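Stosia at Work: The Home Gallery

Welcome, and thank you for stopping by! If you've come over from the kit page, you already know the basics, and if somebody just sent you the link, pull up a chair and I'll try to catch you up without going on too long (I do tend to go on, as anybody who has been on the phone with me will tell you).

Stosia is the home recording service we run at Drellach. We send trained operators out with hand-held grippers, they do ordinary household jobs with them in ordinary households, and the recordings go to the teams who are teaching robots to do the same jobs. You can book us for the whole thing, operators included, or you can rent the Stosia kit and do it with your own people. We started out in Flevcombe with one borrowed apartment and a very long list of chores, and the list has only gotten longer.

Titilayo Olatunji, who plans our home sessions, asked me to put up a gallery page that shows the tool doing its job in a real room, with blankets and toys and all the rest of it. Customers kept writing in to ask her what a bedroom session looks like, and she was getting tired of describing it in emails.

BEDROOMS: TIDYING UP AROUND THE BED

Bedrooms are our most requested room by a good margin. Everything is soft, everything flops over, and a plush toy never sits the same way twice, so it's wonderful material for anyone working on grasping. We keep the jobs simple: toys from here to there, blankets off the furniture, wrappers and tissues into the trash. 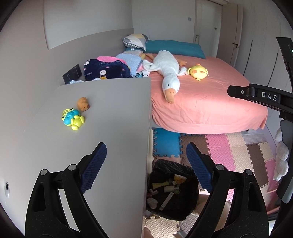 Jaws open wide at the edge of the cabinet, with the frog and its little orange-brown neighbor on top. The big white goose has the bed, next to a round yellow chick.

Both kinds of grasping problem are in that one corner. The frog is small plastic, and what an operator wants there is a light, square approach with the two dark blue pads coming in evenly. A big plush goose is another matter, and we spend a good part of our training day on things like it: where to take hold (the neck is tempting, the body is usually better), how far to close, and how to set it down without dragging half the bedding along. Ilham Fawzy teaches that day and she is endlessly patient about it. I took the class myself in August and I was terrible with pillows, but I did go home with a much tidier linen closet!

People often ask about the pads. They have a fine texture and a serrated edge, and they're the part your operators will get fussiest about, so please wipe them down between sessions with a damp cloth and let them dry all the way. Lint is the main nuisance in bedrooms. Fleece blankets are the worst for it, followed by anything that's just come out of its packaging.

The other question we get is whether a room should be cleaned up before we arrive. Please don't! Leave the blankets in a heap and the toys wherever they landed. Put away anything private or breakable, and we're happy with the rest. If there are foam mats on the floor you can leave those too.

WHAT YOU GET WHEN YOU BOOK

A standard booking is 6 hours in one home, with our operators, our equipment, and a short written log for each job they did. Tobiloba Olaniyan goes through the recordings afterward and takes out the ones where something went wrong, unless you ask for those as well (quite a few customers do, and they tend to be the ones who come back for more).

Kit rental is by the week. It comes in a padded case with spare pads, gloves, a charger and a printed guide that Bernice Kpodo has rewritten more times than she would like me to mention. The weekly rate is $505, and there's a refundable deposit of $800. We lend out 5 kits at a time, so if you have firm dates in mind, it helps to write early.

One small warning, because I'd rather you heard it from me. The grip takes some getting used to, and first-day recordings are nearly always slow and a bit clumsy. Give your people an afternoon of practice on socks and paper cups before you start keeping anything. Iyer, our scheduling desk, can add a practice call with Ilham to any rental if you tick the box on the form.

COMING TO THIS PAGE

Somtochukwu Babalola is putting together the kitchen section, and after that we'd like to do laundry and entryways. If there's a room or a chore you'd especially like to see, drop us a line through the contact form and mention the gallery.

Page last updated September 2020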